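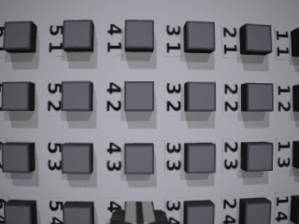
What do we want out of an afternoon of teleop demos in the sim?

Enough clean recordings of one short task that the policy can copy the motion from start to finish, plus a handful where the person driving gets it a little wrong and fixes it. The fixes are worth a lot. I used to throw those away!

April, notebook entry, started 1:40 pm

Target for the set is 100 demos. We are at 40 as of lunch and I am really happy with how they look. Ada Palumbo drove most of them from the Flonport desk with the hand controller, and I did the rest over the remote link, which behaved itself all morning — no stutter, no dropped grips.

Settings, so I can find them again: translation scaling turned down for the last stretch of the approach, full speed everywhere else. Wrist rotation locked until the driver holds the side button. I fought the lock for the first few tries and now I love it. With rotation free, my hand rolls a bit every time I reach forward, and the replay shows a wobble that I never meant to teach anyone. With it locked the approach is straight and calm, and when I do want to turn, I turn on purpose.

Ada's way of starting is better than mine. She waits, lets the arm settle, and then goes in one smooth move. I start moving the second the recorder beeps, so my first few frames are all hurry. Trimmed mine by hand in Sirkura this time. Next batch: wait for the arm, then go.

We also argued (nicely) about how to name the target. I wanted to write "that one, near the gripper" in the task line and she wanted an actual number. She won. The labels read column first, then row, so 43 and 34 are different places, and I did swap a pair like that once when typing up the log. Fixed it. The log sheet now has two separate boxes, column and row, and the driver reads both out loud before recording.
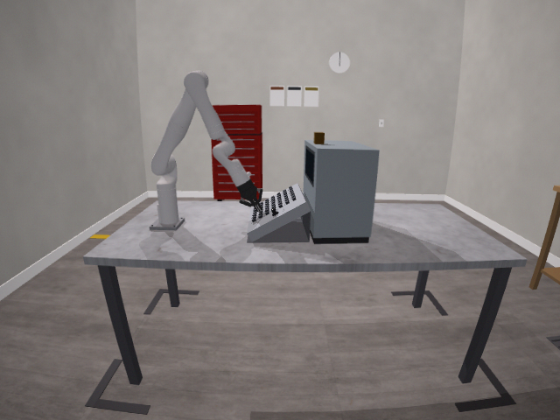

The hard part of a hand-driven demo is the last little bit before contact, and I think I finally have a decent way to teach it. Come in high, stop above the target, look, then drop straight down. On a flat target that's easy. On the sloped panel, straight down for the arm is a slant across the face, and with the knobs in rows that close to each other I kept drifting toward a neighbor. So I added a tool-frame mode to the controller: press once and "down" means along the fingers, whatever angle the wrist is at. Line up with the tilt of the face first, then press, then go in. The upper left corner is a nice place to begin a practice run, with other knobs on fewer sides to worry about. Wow, what a difference. My first try with the new mode was cleaner than anything I'd done before lunch.

3:15 pm

Replayed the morning set through the Blöndal checker. It flags any demo where the gripper stops for too long or doubles back on itself. Two flagged, both mine. One is a plain mistake and I deleted it. In the other I overshoot, back off, line up again and carry on, so I kept it and tagged it "recovery." Ada agrees. She wants more of these made deliberately, with the overshoot in a different direction each time, and I think she's right, as long as we start the recording before the overshoot and let the whole thing run. Replacing the deleted one tonight.

Camera note: on the close view the gripper hides whatever is right in front of it at the bottom of the picture. Fine for the driver, who has the wide view too. For training I want both views saved with every demo — check that the export does that before we send anything to Dendavport!! Last time it kept only the first camera on the list and we didn't notice until the training run.

To do
Move tool-frame mode to the thumb button, the current one is too easy to bump.
Write the approach steps on a card for new drivers: high, stop, look, line up, in.
Ask Ada to record a slow one with her talking through it.
Try the rotation lock with the scaling one notch lower.

4:30 pm

Tried the lower scaling. Too slow, my arm got tired and I started rushing the end. Put it back where it was. Ada takes the next block and I'm on the checker.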